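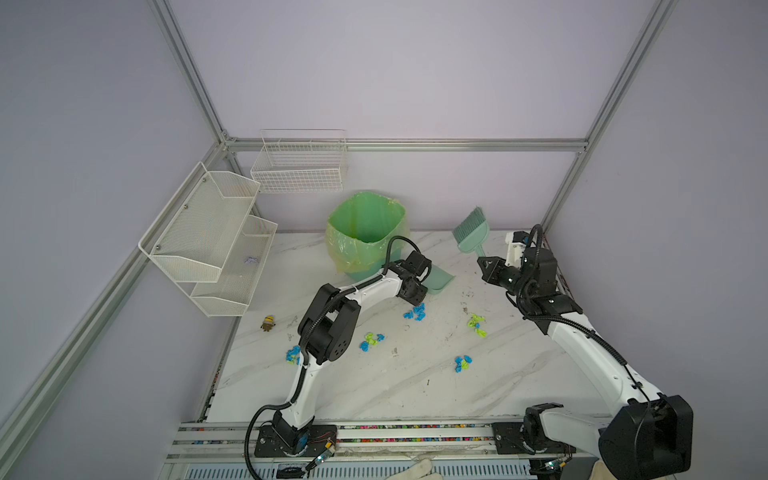 Page 2 sur 11

Forum > Vie quotidienne > Police, plaintes, démarches

Images de vidéosurveillance après un vol dans un hôtel, comment les récupérer avant qu'elles soient effacées ?

posté par Iqra Abbasi, jeudi, 700 vues

Bonjour à tous, je fais vite car je suis au boulot.

Mon sac a été volé dans le hall de l'hôtel Cuesta pendant que je réglais la chambre. Portable pro, papiers, clés, tout. Il y a une caméra juste au dessus de la réception, donc on doit voir la personne partir avec. J'ai demandé à voir les images tout de suite, refus du réceptionniste. J'ai rappelé le lendemain, le directeur me dit que c'est « réservé à la police » et que de toute façon ça s'efface tout seul au bout de quelques jours, il n'a pas voulu me dire combien.

J'ai déposé plainte le soir même. L'agent a noté qu'il y avait une caméra mais m'a dit que l'enquêteur verrait ça plus tard. Plus tard quand ?? Ça fait 4 jours et pas un appel. La société qui gère les caméras s'appelle Zalus, leur nom est sur l'autocollant à l'entrée. Je les ai eus au téléphone, ils me renvoient vers l'hôtel, qui me renvoie vers la police...

Est-ce que je peux exiger qu'ils gardent l'enregistrement ? Et est-ce que j'ai le droit de le voir moi-même ou pas du tout ? Mon assurance demande le récépissé de plainte, ça c'est fait, mais la conseillère m'a dit qu'une preuve du vol aiderait, vu que le sac n'était pas enfermé.

Merci d'avance

Hugo Herrero

Déja vécu, dans un parking. Le plus urgent c'est d'écrire, pas de téléphoner. Lettre recommandée avec accusé de réception à l'hôtel (le responsable des images c'est lui, Zalus est juste prestataire normalement), et le même texte par mail pour que ça arrive aujourd'hui.

Dans la lettre : le jour, l'heure la plus précise possible, l'endroit exact dans le hall, comment tu étais habillée, la description du sac, le numéro de ta plainte. Et tu demandes noir sur blanc la conservation des images de ce créneau le temps que les enquêteurs les réclament. Rien ne garantit qu'ils le feront, mais s'ils effacent après avoir reçu ça, il y aura une trace.

Pour les voir toi-même - oui, il existe un droit d'accès aux images où tu apparais. C'est prévu par le RGPD, et c'est souvent rappelé sur le panneau à l'entrée avec un contact. Par contre ils doivent protéger les autres gens filmés, donc on peut te montrer une version floutée, ou te refuser une partie. Pour le voleur en clair ce sera la police, pas toi. En cas de silence ou de refus, plainte à la CNIL, ça se fait en ligne. Réponse sous un mois en principe, donc n'attends pas ça pour la conservation.

Durée : un mois maximum en général, mais rien n'oblige l'hôtel à aller jusque là. Certains gardent 2 jours et c'est tout. Donc aujourd'hui le mail, vraiment.

Et rappelle le commissariat. Demande le service qui a ta plainte, donne le numéro, dis que les images risquent d'être effacées. Tu peux aussi déposer un complément de plainte avec la copie du mail. Moi c'est ça qui a fait bouger les choses, une réquisition est partie dans la semaine.

Kibet Lyimo

Les hotels c'est tous pareil, ils veulent pas de pub. Mets un avis une étoile partout et tu verras ils rappellent dans l'heure

Fulgencio Nieto

Je complète Hugo, il a dit l'essentiel. Attention à l'avis, si tu accuses l'hôtel de cacher le voleur ça peut se retourner contre toi. Raconter les faits ok, sans plus.

Côté assurance : relis le contrat, certains ne couvrent que le vol avec violence ou effraction, et là les images n'y changeront rien. Le portable étant pro, préviens ton employeur, c'est peut être son assurance à lui qui joue. Fais bloquer la ligne et garde le numéro IMEI, il est sur la boite ou la facture, à ajouter au complément de plainte.

Et la serrure ! Clés + papiers avec l'adresse dans le même sac, moi je changerais le barillet ce week-end.

Iqra Abbasi

Mail envoyé à midi, recommandé posté. Barillet j'y avais même pas pensé, merci. Je reviens dire si l'hôtel répond.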